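From: Halima Danladi
To: workshop-members list
Date: Dec 15, 2022
Subject: Re: Status of the Jundedero build and use of the shared bay

Dear members,

Thank you for the questions received since the last circular. The message copied below raises the points most of you have asked about, and I will respond to it on behalf of the build group.

> I would appreciate a written update on Jundedero before the
> bay schedule for the new year is fixed. In particular:
> is the group still working with the hand-held grippers, or has it
> moved on to the arms? Is the footprint of the station final? And
> will the cables be dealt with? I book the lathe corner next to it
> and would like to be able to wheel a cart past.
> I would also ask whether the budget line of 468 dollars
> covers the arms or only the grippers.
> - Sung

On the first point, the group is still working with the hand-held grippers. The arms, which carry the working name Tonura, are at the stage of printed joints and one assembled shoulder. They will not be mounted in the bay before February at the earliest. Until then all handling work is done by a member wearing the grippers, one on each hand, with the object placed on the white table. The same finger geometry will be used on the arms, so wear and slippage noted now will carry over.

The current object set consists of household and desk items. Keyboards were added at the request of two members who wished to see whether the fingers could press a single key without touching its neighbors. This has proved harder than lifting. The finger pads are wide in relation to a keycap, and the wearer tends to rotate the wrist to bring one corner of the pad down first. We have asked wearers to note when they do this, as the Tonura wrist in its present form does not have the same range.
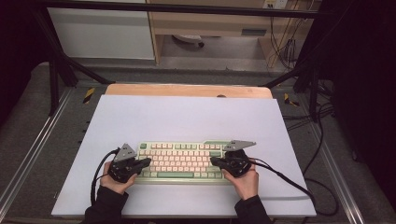 A narrower pad has been drawn up by the Pudel subgroup and will be printed in two hardnesses. Members with a preferred flexible filament are invited to write to me directly and not to the list. The target life for a pad is 4000 closures. The first version was withdrawn at almost 70 percent of that figure, when the inner face began to separate from its backing.

On the second point, the footprint of the station is final for this phase. The black frame, the table and the floor rails will remain where they are. The striped tape on the carpet is to be left in place, including by those cleaning the bay. Please do not shift the table to gain room for other projects, even for a short period. Realignment takes the better part of an evening.

On the third point, the group accepts that the cables on the right side of the table are untidy. Each gripper has its own cable, and these need enough slack for the wearer to reach the far edge. The loose cables on the carpet can be bundled, and 25 hook-and-loop ties have been ordered for the purpose. Until they are fitted, carts should be taken around the other side of the bay.

On the budget, the line of 468 dollars covers the grippers, pads and cabling only. Tonura will be submitted as a separate request, with a parts list, once the elbow design has been settled. No shared funds have been spent on the arms to date.

Members who wish to take a turn as wearer should be aware of the following:

Long sleeves are permitted but must be close-fitting at the wrist.
Rings and watches are to be removed.
A session may not exceed the booked slot, including time for putting on and taking off the grippers.
Faults are to be entered in the log on the day they occur, with the side (left or right) stated.

Corrections to the above may be sent to the list.

Respectfully,
Halima Danladi
for the Jundedero build group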